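4.2 Belts left in the waistband

Of the garments in the Fallerdale wardrobe set, trousers gave the two sorters the most to disagree about, and the belt was usually at the bottom of it. The sorting sheet asked for a garment to be entered under one heading, with accessories entered separately. A belt still sitting in its loops fits neither rule well. Barbieri entered belt and trousers as a single item whenever the belt was threaded through two or more loops. Gentile entered them as two items in every case, on the grounds that the household would at some point take them apart for washing. Both readings can be defended from the sheet as it was printed, and the sheet was reworded before the second round (see Section 3.3).

We looked at what people do with belted trousers at the end of the day. In the interviews, 18 households said that at least one member regularly leaves a belt in place between wearings. The reasons were ordinary ones. Threading a belt takes time in the morning, the belt is harder to lose, and some people own one belt per pair and see no point in parting them. One respondent in Nerkwood kept the belt in as a sign to herself that the jeans had been worn once and could be worn again. Jeans without a belt went straight into the wash.

The belt follows the waistband and is held close to it, so that the two move together when the garment is turned or lifted.
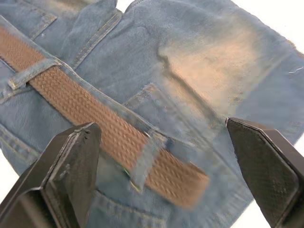
Figure 3. Blue jeans with a brown woven belt threaded through the belt loops.

Belt loops were recorded under wear and not under construction, following Kimaro's earlier scheme for workwear. They are small, they carry the strain of the belt, and people hook a finger through them to pull the garment up. In the pair in Figure 3 the loops have frayed edges, and one has worn to a paler blue. We graded this as light wear. A loop was graded as heavy wear only where the stitching had come away at one end, and a missing loop was noted in the remarks column. Costa repeated the grading for the whole denim group and differed from the first grading on 6 pairs, all of them on the boundary between light and none.

The kind of belt matters for how the garment can be put away. Stiff leather belts hold the waistband in a curve, and the folded pair will not lie flat on a shelf. Softer belts bend with the cloth, although a thick one still adds a ridge at the fold. Respondents who folded their jeans in thirds complained about this ridge more often than those who hung them. A few had settled on rolling, with the legs rolled up towards the waist and the belt left on the outside – a method that takes up more shelf depth but keeps the buckle clear of the other clothes.

Position was a second source of disagreement. A pair laid out flat with its front or back facing up is easily described. A pair that has been dropped, or pushed to one side while something else was being looked for, has parts of the front, back and lining showing together. For these we used the heading "bunched" and asked the sorters to name the features by which they had recognised the garment. Back pockets and waistband were given most often. A maker's patch was also used where there was one, as were the colour and spacing of the topstitching.

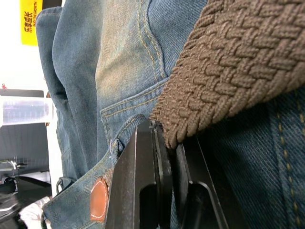

Figure 4. Faded jeans entered as "bunched": back pocket with double stitching, leather patch at the waistband, and braided belt.

In Figure 4 a thick fold of denim lies beside the pocket, and the patch and waistband lie below it. Lowther, who had not worked on the first round, was asked to name the garment from this view and gave "jeans, back, with belt" without hesitation. Lighter garments in the same state were much harder. Cotton trousers with few seams were twice entered as a skirt, and once as a pillowcase.

Fading was noted but not graded. The cloth in Figure 4 is palest at the pocket and deeper in colour beneath the belt. We had hoped to use such differences as a rough guide to age, but denim is sold already faded, and respondents were seldom sure how a pair had looked when it was new. The fading column was kept in the sheet for description only and plays no part in the totals given in Section 5.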